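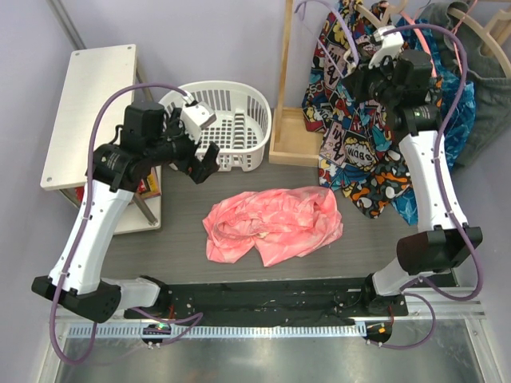 Abbildung 4: Arbeitsraum der zweiarmigen Station mit einem rosafarbenen Kleidungsstück zwischen den beiden Armen, Wäschekorb hinten links und Kleiderständer hinten rechts.

3.2 Erhebung der Demonstrationen

Alle Demonstrationen für die Aufgabengruppe Wäsche wurden an der in Abbildung 4 gezeigten Station aufgenommen. Die Station trägt im Projekt Plakden die Bezeichnung Imimside und wird in den folgenden Abschnitten nur noch so genannt. Die beiden Arme sind an der vorderen Kante des Arbeitsraums montiert und teilen sich die Fläche, auf der das Kleidungsstück liegt. Die Kamera, deren Bild hier wiedergegeben ist, bleibt über die ganze Erhebung hinweg an derselben Stelle befestigt. Ihre Aufnahmen dienen sowohl dem Training als auch der späteren Kontrolle der Daten.

Für die Erhebung wurden 14 Kleidungsstücke verwendet. Sie unterscheiden sich in Farbe, Muster, Stoffdicke und Größe. Bei der Auswahl haben wir darauf geachtet, dass neben einfarbigen Teilen auch solche mit starkem Aufdruck vorkommen, weil in einem Vorversuch im Januar die Segmentierung gerade bei großflächigen Comicmotiven oft mehrere Objekte statt eines einzigen gefunden hat. Helle Stoffe mit schwachem Muster, zu denen auch das Teil in der Mitte der Abbildung zählt, bereiteten auf der dunklen Arbeitsfläche weniger Schwierigkeiten. Es bleibt aber auch bei diesen die Frage, wo der Griff angesetzt werden soll, denn in einem zusammengeschobenen Stoff sind Saum und Falte aus dieser Perspektive nicht immer zu unterscheiden.

Wir betrachten vier Teilaufgaben: das Ablegen im Korb, das Ausbreiten auf der Fläche, das einfache Falten und das Abnehmen eines Kleidungsstücks vom Bügel. Korb und Kleiderständer verbleiben bei allen Teilaufgaben im Arbeitsraum, auch wenn sie für die jeweilige Aufgabe nicht gebraucht werden. Auf diese Weise soll vermieden werden, dass das Modell die Aufgabe allein aus der Anwesenheit eines Gegenstandes erschließt. Die Anweisung wird stattdessen als kurzer Text mitgegeben, welcher vor Beginn der Episode festgelegt ist.

Der Ausgangszustand wird nach einem einfachen Verfahren hergestellt. Die bedienende Person hebt das Kleidungsstück an einem beliebigen Punkt an und lässt es aus geringer Höhe auf die Fläche fallen. Es wird danach nicht mehr zurechtgelegt. Liegt es außerhalb der gemeinsamen Reichweite beider Arme, so wird der Vorgang wiederholt. Beide Greifer stehen zu Beginn offen und ohne Kontakt zum Stoff, ihre Stellung wird jedoch zwischen den Episoden leicht verändert.

Die Steuerung erfolgte durch Teleoperation mit zwei Führungsarmen. An der Erhebung waren vier Personen beteiligt, die vorher jeweils 32 Übungsepisoden durchgeführt haben. Diese Übungsepisoden sind nicht Teil des Datensatzes. Für jede Kombination aus Kleidungsstück und Teilaufgabe wurden anschließend 48 Episoden aufgezeichnet. Gespeichert werden die Gelenkwinkel, die Öffnung der Greifer und die Kamerabilder mit gemeinsamem Zeitstempel. Die Synchronisierung übernimmt die Software Mundlow, die wir für diesen Zweck nur geringfügig angepasst haben.

Misslungene Versuche wurden nicht gelöscht, sondern mit einer eigenen Kennzeichnung versehen. Die Kennzeichnung hat Recep Soylu für alle Episoden nach demselben Leitfaden vorgenommen. Als misslungen gilt eine Episode, wenn das Kleidungsstück die Arbeitsfläche ungewollt verlässt oder wenn der Zielzustand innerhalb der vorgegebenen Zeit nicht erreicht wird. Ein Nachgreifen gilt dagegen nicht als Fehler. Solche Korrekturen sind für das Lernen nach unserer Erfahrung besonders nützlich, und wir haben die bedienenden Personen deshalb gebeten, einen verfehlten Griff ruhig zu wiederholen und die Episode nicht abzubrechen.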